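Open Day at Trinberg: Two Hands, One Kitchen

The Warklow works opened its doors on a Wednesday in December, which is a brave thing for any company to do when there is free parking. The sign-in sheet had 155 names on it by lunch, and the sandwiches had been ordered for 66. I mention this only as background to the mood in the afternoon.

Trinberg builds arms and hands for places where people would like to be doing something else. The morning belonged to the packing line, which was loud and very good at boxes. Botond Simon walked us past it in groups of 18, backwards, without once looking where he was going. He has worked there long enough to trust the yellow tape.

After lunch (see above) we were sent upstairs to the Puvia room, where the machines don't exist yet, or exist as drawings that move. Puvia is the simulated kitchen. The team tries a task there first, on the grounds that a dropped bowl costs nothing and can be put back by pressing a key. Brenda Retamal ran the demonstration from a desk at the front – one big screen, three rows of folding chairs, blinds down. She told us that a new task gets 1,000 runs in Puvia before anybody books time on the real arms.

Somebody's father asked if it could do onions. It could not do onions. It has a tray, a rack, a countertop nicer than mine, and a list of small chores that I finish every evening without applause. There was applause here, quite a lot of it, and I joined in.

Questions went on until 3:30. Most of them were about jobs, a few were about dishwashers, and Sebastián Salinas answered both kinds with the same patient face. He was asked when a pair of these might turn up in an ordinary house and he said he would like to see the house first. A small boy wanted to know why the robot had no head. Brenda said it had never asked for one.

The gift shop was a table with pens on it. I took two. 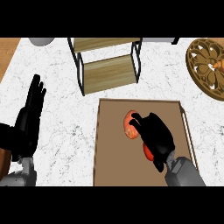
Words and gallery: Bernadette Coughlan

Tomato duty in Puvia. The right hand has its fingertips on one of the two tomatoes in the tray, while the left stays up with its fingers spread, like a colleague with a point to raise before things go any further. I would like the trivet in the corner for my own kitchen – Brenda says it isn't for sale.

Last updated: December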